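**Course notes, unit 4: Showing a robot what you mean**
March 17, 2021

Last time we drove the arm through a leader arm and a screen, and most of you found out how hard it is to pick up a sock when you can't feel it. Today is the fun one. We take the robot out of the loop completely and go collect demonstrations with our own hands!

The idea is simple enough to fit on a sticky note. You hold a gripper that matches the one on the robot, you do the chore the way you'd like the robot to do it, and a camera on the tool records what the fingers see. Later the software works out how the tool moved through the room, and the policy learns to match the view with the motion. You get natural speed, you get real homes, and you don't have to carry an arm up three flights of stairs.

We'll use two tools this term. Skuteo is the hand-held gripper. Zenden is the remote-control station you already know from unit 3. Both write to the same format, so an episode from one can sit next to an episode from the other in Potasier, our training code. 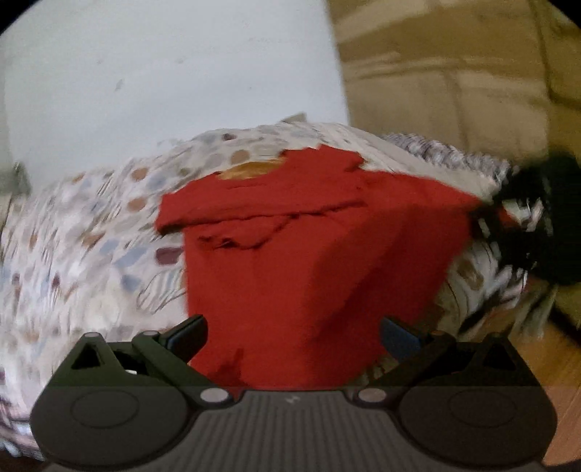 Cloth is where I want you to start, and I know that sounds backwards, with so many nice rigid blocks in the cupboard. Blocks forgive you. Cloth makes you think about what you're showing! Before you squeeze, decide what you're grabbing and what you want left alone. Take the red fabric hanging over the side of the bed between the two fingers: the lower part hangs free, while higher up it's bunched and folded, and there's a dark bundle right by its other end. Grab low and you have one layer to worry about. Grab high and you may bring along half the bed. A person sorts this out in a blink, and that blink is exactly what we're trying to get into the data.

### How to hold it

- Keep your wrist loose and your elbow near your side.
- Move at the speed you'd use if you were a little tired.
- Close fully on fabric. A half-closed grip on a block looks fine in the data; on a shirt it slides.
- Don't reach in with your other hand. It's so tempting, and the robot in our lab has only one.
- Pause for a beat before you lift, then lift straight up.

### Hand-held or remote?

People ask which is better, and I love this question because the answer changes with the task. With the hand-held tool you feel the tug of the cloth through the handle, so your grasps come out clean and quick. The catch is reach: you can twist your arm into poses our robot can't copy, and those episodes get thrown out when we replay them. With remote control every motion is one the arm has already made, so nothing gets thrown out for that reason, but you'll be slow and your grasps will look nervous.

The Poduval set, which you'll download for homework, has 1,828 episodes of laundry pickup. Of those, 400 were done by remote control and the rest by hand. In the replay check, 118 of the hand-held ones failed on reach. Look through a few of the failures. You'll start to see the same over-the-shoulder twist again and again, and then you'll catch yourself doing it.

### For next time

1. Record 40 pickups with Skuteo, using at least two different garments.
2. Change the starting heap every time. Toss it, please don't arrange it.
3. Keep your fumbles if you recovered from them. A regrasp is wonderful training data.
4. Write half a page on one episode you'd delete, and why.

The sign-out sheet for the grippers is on the lab door. Charge them before you bring them back. Training runs start in April, so get your episodes uploaded before then.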